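I should admit up front that I wrote a good part of Vumeck, so read this entry on our wiki with that in mind. Sang-wook Ma started it and I joined when it was two scripts and a config file.

**Vumeck** is a grasp planner for cluttered tabletops. You give it camera views from a gripper and it gives you back a ranked list of places to close the fingers, plus an order for clearing the pile. It sits between the perception package (Kaneko) and the motion controller (Skakow), and it talks to both over plain messages, so you can swap either one out if you're feeling brave!

The pile is the hard part. Cups and cartons have edges Kaneko can find, but thin plastic bags let the cloth behind them leak into the depth estimate, and shiny paper packets throw little highlights that look like holes. Foam fruit sleeves squash the moment you touch them, so the planner treats anything stretchy as a shape that will change and asks for a fresh view after first contact.
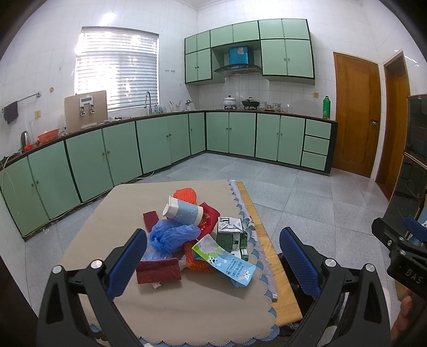
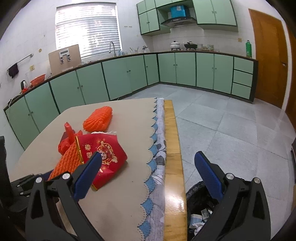

*Plemia, May*

**How it scores a grasp.** Every candidate gets a number for finger clearance, one for how sure we are of the surface, and a penalty for dragging a neighbor along. I fought for that last one (Reiko Minami thought it belonged in Skakow, and we still argue over lunch). By default it keeps 14 candidates per view. Raise that if your machine is quick, but I've never seen the fifteenth one win.

**Training views.** The current clutter model was fitted on 3000 labeled views. Another 581 are held back for testing, and please don't tune on those, I beg you. Labels mark the outer edge of each item and whether something is lying on top of it.

**Known problems**

- Red on red. Two overlapping items of the same color often come out as one blob.
- Bright windows push the exposure down and the near side of the table goes muddy. Set `lock_exposure` before you start.
- The replay tool forgets your pad width when you reload a log. Sang-wook has a patch, still unmerged.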